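How to hang a repeat mural on three walls of a small room

Posted in: Walls and Floors, Wallpaper, Small Rooms

A mural that comes as a set of matching panels is easier to hang than patterned wallpaper, but it is less forgiving if you start in the wrong place. These notes cover a small room or alcove where the pattern runs across a back wall and both side walls. They assume paste-the-wall panels on a non-woven backing. If yours are the older paper sort that need soaking, follow the time on the label and allow an extra half day.

The set I used for my box room was the Grallow tree design from Drisside. It has one large tree to a wall and plenty of plain ground between the trees. The method is the same for any design with a single big motif.

What you need

Mural panels, all from the same batch
Ready-mixed paste for non-woven paper
Lining paper if the plaster is patchy
A long spirit level or a plumb line
Paste roller and a small brush for the edges
Plastic smoothing tool or a wide soft brush
Snap-off knife with a full pack of blades
Metal straight edge
Pencil, steel tape, clean sponge, bucket
Fine filler and medium sandpaper

Prepare the walls

Take off sockets and switch plates with the power off at the consumer unit. Fill dents, let the filler go hard, and sand it flat. Run your palm over the wall with the light coming from the side. Pale papers show every lump.

Bare plaster needs a sealing coat. I use thinned paste, left overnight. Walls painted in a dark colour want a coat of white emulsion first, or the old colour will grey the new paper. Give the emulsion a full day.

Gloss and silk paints should be rubbed down until the shine has gone, then washed and dried.

Plan before you cut

Unroll every panel on a clean floor and put them in order. Check the numbers on the back and check the colour from one panel to the next. Shops will change a faulty panel but very few will change one that has been trimmed.

Measure the height of each wall in at least three places and write down the largest. Add 10 cm to that for trimming. Then measure the width of each wall and mark the centre in pencil, high and low.

Now decide where the trunk goes. On the back wall it should stand on the centre line, or near enough. On the side walls you have a choice. Centring the tree looks formal and works when both walls are the same length. If one side has a door or a window, move the tree towards the back corner until the branches clear the opening. 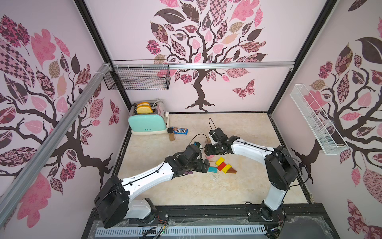
Tree murals in place on the back and side walls, on a pale pink ground.

Hang the back wall first

Draw a vertical line where the edge of the first panel will fall. Do not trust the corner, even in a new house. Mine was out by more than a centimetre from ceiling to skirting.

1. Roll paste on to the wall, a little wider than the panel. Use the small brush along the ceiling and the skirting.
2. Offer up the panel with the spare paper overlapping top and bottom. Slide it to the line.
3. Smooth from the middle outwards. Lift and relay it if you trap a crease.
4. Crease the top into the ceiling line with the back of the knife and trim against the straight edge. Do the same at the skirting.
5. Hang the next panel and butt the edges. Match the branches at eye level first and let any small error run out at the top and bottom.

Change the blade after every panel. A dull blade drags damp paper and leaves a furry edge that cannot be put right.

Turn the corners

Let the back wall paper run round on to each side wall by 2 cm and no more. Trim it straight with a fresh blade. Then draw a new vertical line on the side wall and hang the first side panel to that line, overlapping the turned strip. With a plain ground at the edges the overlap hardly shows. If a branch crosses the corner, shift the side panel up or down slightly until the ends meet.

Overlaps on vinyl-faced paper need a special adhesive. Ordinary paste will not hold vinyl to vinyl.

Finish off

Wipe paste from the face with a damp sponge as you go. Dried paste leaves a shiny patch on matt paper. Cut a cross over each socket, fold back the flaps, trim them, and refit the plate once the wall is dry.

Keep the heating low for two days and leave the door ajar. Small bubbles usually pull flat on their own. Keep your offcuts, with the batch number written on the back.

Comments

moss_and_mortar: Useful bit about the corners. I tried to wrap a full panel round once and it came away by October.

Tilly B: Would this work over woodchip?

Reply from the author: No. Strip it or line it heavily. The lumps will show through.

halfadecorator: I always hang from the window outwards, old habit. Might try the centre line for the next one.

Tilly B: Thanks. Stripping it is, then.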